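Notes > House > Bedroom clear-out

Finally got round to the bedroom. Took most of a morning in June, plus the bit after lunch when I should have been doing invoices. Started before 9 am, coffee in hand, no plan at all. Well, a plan of sorts – everything onto the bed, sort it, fold it, put it back in fewer piles than it came out of.

Tímea asked for the page so she can see how the shelves get used before she does hers. Paraskevi asked for it so she can complain about my folding. Both welcome. Captions are short, typed most of them standing up.

The bed first. Best table in the house if you make it properly before you begin. Sheets tight, spread pulled flat, pillows up at the head end and out of the way. I leave the cream quilted one on, the one with 福 printed all over it in different colors and the big orange dragon. Was going to swap it for a plain sheet so I could see the white things better. Didn't. Too lazy, and I like the dragon.

Whites get done first. They show everything, so you want clean hands and no dark stuff underneath. Lay the piece out, find the shoulders or the corners, whatever it has, and pull it toward the middle. Then sleeves in, sides in, bottom up. Takes seconds once your in the rhythm. 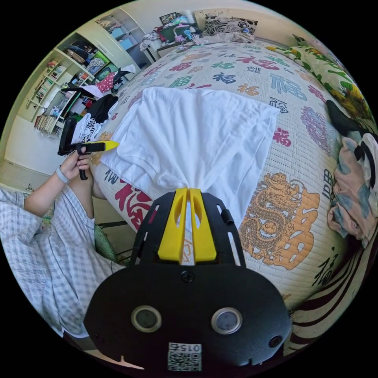 And don't stack them as you go. I used to, and the stack leans, and then it falls into the stuff you haven't sorted yet and you do the whole thing twice. Small rows along one side of the bed. Four high at most. Carry each row over to the shelf when it's done, come back, start the next.

Blankets after that. The pastel one, pink and blue and white, gets folded in half the long way, then thirds. Wants two people really. Alone you end up with the far corner under your chin. It doesn't have to be pretty, it lives at the bottom of the pile anyway.

Dark clothes. Black and striped all went in one heap to begin with, which I regreted by about the third pair of leggings. Next time black by itself. Striped things by themselves. Striped are easy, you can line the stripes up and the fold comes out straight without trying.

Bags. One pink patterned bag has been on and off this bed for longer than I'll admit. Emptied it out. Receipts, a pen from Blomqvist that doesn't write, hair ties, a button that fits nothing I own. Bag is staying. Contents mostly not.

Pillows. Kept the sunflower one and the black-and-white flower one. They don't match each other or the bedspread or anything else, and Spyros says it looks like three different shops had a fight. Fine. Covers off and washed once a month, back on, done.

Green cushion belongs on the chair. Keeps migrating. I sit on it, lean on it, kick it off. If you do a lot of folding sitting down, have a cushion for your back and change sides now and then – my knee goes stiff otherwise.

Bedside, the worst corner. Small things land there and never leave. Rule for this one: pick up every item, ask when I last used it, and if I have to think then it goes in the box for the hall. The framed picture stays, obviously. Dusted it. Moved it a bit further back so the alarm clock stops knocking into it (clock now lives in the drawer).

Shelves, top half. Books up here. Tallest at the ends, short ones in the middle, so the row holds itself up. Folders beside them because the paper ones get crushed by anything put on top. I had a folder marked Werkance with nothing in it at all. Kept the folder, peeled the label.

Shelves, lower half. Boxes and clothes. Boxes only work if you write on them. I wrote on them. Winter, cables, sewing, misc. Misc is already full, so that's a job for another day.

The shelving is built in, so no moving it and no cleaning behind it, which is either a good thing or a bad thing depending on the mood. I do the floor along the bottom with a damp cloth. Tile, so it wipes up quick, but the dust gets into the grout lines and you need an old toothbrush. Makis swears by vinegar. I use dish soap.

Cabinet. White doors, every fingerprint shows. Wipe last, after all the carrying is done, or you'll be wiping twice. Inside it's spare bedding and the towels nobody is alowed to use.

Counted the hangers because Hrvoje bet me there were more than thirty. There were 41. I don't own 41 things that hang. Gave a bunch to Paraskevi, who apparently can't have enough of them. Kept the wide ones for coats.

The give-away pile. Two bags full by lunch. Mostly T-shirts that had gone thin, one sweater I liked but never wore, and trousers from a size or so ago. Everything washed first, please – people on the receiving end notice. Folded as well, same way as the ones I'm keeping.

Things I'd buy again: the flat under-bed box from Sandberg. Low enough to slide in, lid stays on. Things I wouldn't: stick-on drawer dividers. They stick for a week and then lie down.

Putting it back. Order matters a little. Heavy blankets at the bottom, then the darks, then whites on top, where I can get at them without pulling the lot over. Left one shelf half empty on purpose. It will not stay like that, Tímea gives it a fortnight.

Spread back on last. Shake it out by the window, dragon the right way up, smooth from the middle to the sides. If it's quilted don't iron it, just leave it flat overnight and the creases mostly drop out by themselves.

Hall closet is next – coats, boots, the vacuum and whatever is behind the vacuum. If anyone wants hangers, say so before I start.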